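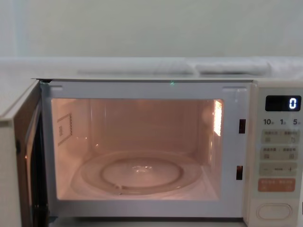 # Lunch at School: Do Students Bring Food from Home or Buy It?

Project report for the course Everyday Economics
Nolberg College, 18 May 2026

## 1. Why we chose this subject

In our group two people bring lunch from home and the others buy it in the canteen or at the Rurkden bakery across the street. We often discussed which way is cheaper, but we never had numbers. So we decided to make this question our project. We also wanted to know if students would bring food more often when there is a good place to warm it.

## 2. How we worked

We used a short questionnaire on paper. It had eight questions and we gave it to students of the first and second year during the long break. We received over 80 answers. A few sheets were only half filled, and we used them only for the questions which had an answer.

For the cost part, each member of the group kept a lunch diary for two weeks. In the diary we wrote what we ate, what we paid, and how long the preparation took. When the food was left from dinner, it was difficult to say the price of one portion. We divided the price of the whole meal by the number of portions, and we did not include gas or electricity.

## 3. Results

### 3.1 Cost

Food from home was cheaper in every diary. The difference was large for rice, soup and pasta, and quite small for sandwiches. The person who bought ready salads at the Dumus supermarket and carried them to school paid nearly the same as in the canteen, so we counted these days separately.

The bakery was the most expensive choice. Many students wrote that they go there because it is fast, and that they usually also buy a drink, which they did not plan.

### 3.2 Time

Students who buy lunch believe that cooking takes much time. The diaries show something different. On most days the packing took five minutes or less, because the food was already cooked the evening before. The long part was washing the box – this was the most common complaint in the comments.

### 3.3 Warming the food

Most students prefer a warm lunch. Some said that they stopped bringing food because the line for the microwave is too long at noon, and others do not like the smell when somebody warms fish. One answer proposed a rule that each person may use it for two minutes only. We think this is too short for soup, but for a small portion of rice it is fine.

## 4. Problems with our method

Our questionnaire was given only at the long break, so we missed the students who go home for lunch. Also, the question "How often do you bring food?" was not clear. Some people answered for one week and some for one month. In the diary we sometimes forgot small things such as fruit or coffee.

## 5. What we suggest

- A second time for the lunch break, so that the years do not eat together.
- A shelf near the sink for clean boxes.
- A cheaper soup in the canteen. The Tlapale food stand sells a bean soup at the July street market, and several students named it as a good model.

We would like to repeat the questionnaire in winter, when more people want warm food. The blank questionnaire and the tables from the diaries are in the appendix.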